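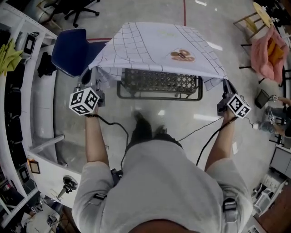 Wire basket trolley - cloth over the top or leave it bare?

Started by pollyanthus, Tuesday, September 3, 2019

pollyanthus
Right, settle something for me please. I've got one of those low black wire basket carts, the sort with a grid front, and it has ended up next to my desk chair in the back room. Everything I own goes in it. Chargers, knitting, the post I'm ignoring. I've started draping a white cloth with a black grid on it over the top so I don't have to look at the contents, and it hangs down the front a bit. I think it looks rather smart! My sister says it looks like I'm hiding a parrot. The floor in there is grey concrete with a bit of a shine to it, so anything soft helps as far as I'm concerned. Cloth or no cloth?

mudlark_858
No cloth. If you can't see into a wire basket you might as well have bought a box. I had mine covered for a year and found three library books in the bottom of it when we moved.

Dunnock
Cloth, definitely, and I love a black grid on white. Two things though. Does it slide about? And does it get sucked into the chair castors? Mine did, the whole lot came over, buttons absolutely everywhere (I'm still finding them behind the skirting).

pollyanthus
It slides if you so much as brush the corner. The chair I keep beside it is a navy padded one and the back tips over towards the cart, so I'm forever catching it with my elbow. No castor disasters yet. What did you do about yours?

Dunnock
Curtain weights in the hem! The little coin ones, you unpick a couple of stitches and pop one in each corner. Ten minutes. Or hem it shorter so it stops well above the floor.

afaf_d
I'd use clips. I do the storage for a small craft studio and we tried weights first, but they clank against the wire every time someone goes past. We've got Kummont clips on ours now, plain black, and they vanish against the basket. Take them off before you wash it, I forgot and one went through the machine.
Afaf Daher

mudlark_858
Or, and hear me out, take the cloth off.

pollyanthus
Noted, mudlark!! I do have shelves as well, I should say. White metal ones along the wall. I've put a row of black boxes on the lower shelves and they look lovely, and then there's a yellow-green cloth slung over an upper one and a black bag hanging off the side, so that rather ruins it.

Quillfeather
The bag would bother me far more than the cart. Has it got anything in it? Bags on the side of shelving are where things go to be forgotten. I've had the same Stedix shelves since 1991 and the only rule in our house is nothing hangs off them.

Dunnock
Disagree, a hanging bag is really handy if it's one you take out every day. I'd move the yellow-green cloth before I'd move the bag.

pollyanthus
It's my going-out bag so it's staying. The cloth I'll fold. There's also a little framed picture propped right down near the bottom that I keep meaning to put up, and I've been meaning to since last October.

Quillfeather
Prop it higher and call it done. No drilling.

mudlark_858
What do you put on top of the cart, out of interest? If it's covered it's basically a table and you'll start piling things on it. I give it a week.

pollyanthus
Tea, mostly. And a biscuit. I can't see the harm in a biscuit.

afaf_d
Crumbs go straight through the weave and into your knitting. Put a tray on it, that'll hold the cloth still too.

pollyanthus
Oh, a tray, yes! I've got one in the kitchen doing nothing. Will try that tonight with a couple of clips at the front and report back.

mudlark_858
Check for library books while you've got it off.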